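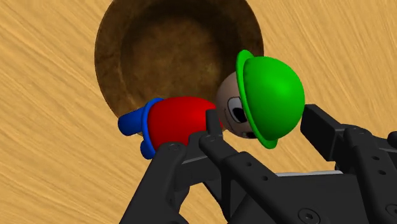

*Toy figure in the gripper, over the round hole*

January 11, 2022

So I finally sat down and cleaned up my old blog posts, and wow, I had let things slide. I moved this site over to Fliltier in April and never checked what happened to my links. Big mistake! Search traffic dropped and I just kept blaming the algorithm.

I ran a crawl with Sustico over the weekend (the free plan stops at 400 pages, plenty for me) and it found 5 posts with the exact same title tag. Five! Two of them were even going after the same phrase, so I merged them into one longer post and redirected the old address.
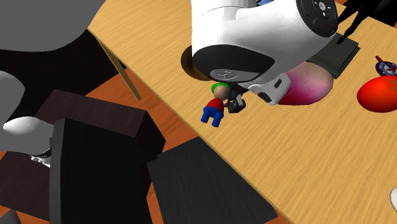 *Green cap, red shirt, blue pants*

Next up were the meta descriptions. Mine were mostly blank, so Google was pulling whatever it liked, usually my cookie notice – not a great sales pitch. I rewrote the ones for my busiest posts first and left the rest for later.

My Bensaid review is still the page that brings in the most people, 1236 visits last month, and it didn't have a single link to anything else on the blog. I added 2 and I'll see if anyone clicks.

Still on my list: image sizes, and that weird Devik plugin that loads its script on every page.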